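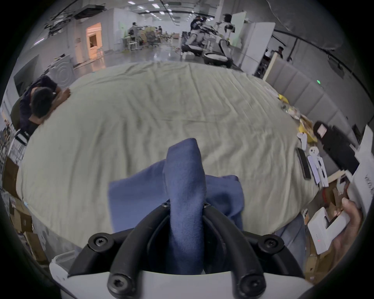

One of the folders at Elstead asked me, before I had my coat off, whether she was there to teach the thing or to be replaced by it. She said she didn't mind which, she only wanted to know before she signed up for the training. I wrote it down and I've put it first, since most of what I have to say tonight is an attempt at answering her.

Slide 2. What the site does.

Elstead is a textile service site run by Hagedorn. Work clothes and table linen come in, get washed, sorted, checked, folded and sent back. Washing was automated long ago. Folding wasn't. Cloth has no fixed shape, and a machine that can lift a box all day will lose a shirt sleeve on the first try.

Okix makes the software. Rikus is the name of the project on site, and people there use it as the name for everything: the tool, the data, the room. "I'm on Rikus this afternoon." Say this early, or the next slides are confusing.

Slide 3. The work at hand.

Back to the opening picture for a moment. A cloth pinched in a gripper that somebody holds in the hand, over a table covered with a green sheet. The folder picks up cloth with the tool the way she would with her fingers, and the recordings are used for training. Leave it up. People in the trade will want to look at the grip.

Slide 4. What changed in the day.

- Folders do 2 hours on Rikus per shift, then go back to the line. It started at 4. Wrists got sore and the company cut it in October.
- The piece rate does not apply during those hours. Flat hourly pay. This was the first thing the staff asked for and it took the longest to settle.
- Bad takes are kept. A dropped cloth goes in the file like any other. Some of the older folders disliked this and would redo a piece without being asked. The trainers had to tell them to leave it.
- Talking. On the line it's loud and you fold alone. At the table people talk about how they do it, and they found out they don't do it the same way.

Pause here, take one question if there is one.

Slide 5. Numbers.

557 usable recordings by the end of the first stretch. The plan said 2,000. The gap came from setup time, from cloths that were thrown out as too similar, and from a schedule written by people who had not used the tool for a full afternoon. Hagedorn moved the target back. 8 folders took part, all from the day shift. The night shift was not asked, and they noticed. If anyone from Hagedorn is in the room they may want to speak to that.

Slide 6. What has not changed.

Nothing at Elstead is folded by a robot for a customer. Every piece that goes out on the truck is folded by a person, same as before. I checked this on my last visit and I would like it repeated in any write-up of this talk.

Slide 7. The open part.

The agreement covers hours, pay and who may watch the recordings. It doesn't say what happens to the folding jobs if the software gets good. Management's line is that people will move to inspection and repair. There are fewer places in inspection than there are folders. I asked whether that had been worked out on paper and was told it was early.

Skip slide 8 if short on time. It's the pay table and it's in the handout.

Slide 9. Back to the question.

What I told her: right now, teaching. Later, I don't know, and the paper she would be signing doesn't say. She signed up. She also asked for the last part in writing and had not received it when I left.

Questions. Handouts are by the door.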